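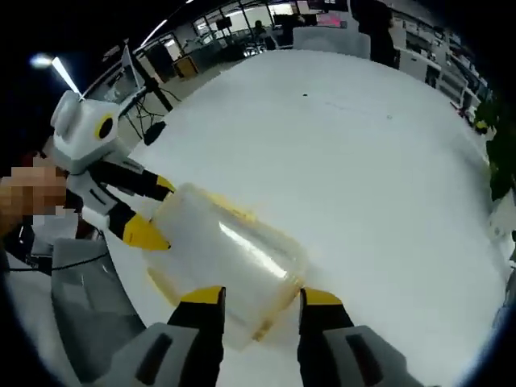
Collections store: relocation of works on paper

February 15, 2021

The transfer of works on paper from the Birside annex to the new store at Villesero reached its midpoint this month. Of the 70 drawers scheduled for the move, 68 have been condition-checked. The remaining two hold oversize charcoal drawings from the Effiong bequest and will be checked once wider boards arrive from the framers.

The annex was never designed for paper. Its heating runs on a single circuit shared with the offices, and humidity in the north room drifted by as much as 21 points over the course of a year. Villesero has its own air handling for each room, and readings are logged every hour. The set point for the paper room is 50 percent relative humidity. Small swings are accepted as long as they are slow.

Prints and drawings travel in their existing mounts wherever the board is sound. Old mounts that test acidic are replaced before packing. Hinges are left alone unless they are pulling on the sheet, in which case the conservator records the fault and releases them. Pastels travel flat and face up, on a separate run, with nothing stacked on top.

Location records change at the same time. Each drawer is given a new shelf code, which is entered in the catalog on the day of arrival. The old Birside codes stay in the record as a second field, so earlier citations in loan files and publications can still be traced.

Hadi Srour, registrar, asks that researchers with open requests check their confirmation letters. Requests for material in the Enis albums are on hold – the albums are being rehoused and their page order is under review. All other requests will be met from Birside until the drawer in question has moved, and from Villesero after that.

The study room at Villesero is planned to open in July. It will seat fewer readers than the present one, but the tables are larger and the lighting can be dimmed table by table. Loans already agreed with other museums are not affected by the move.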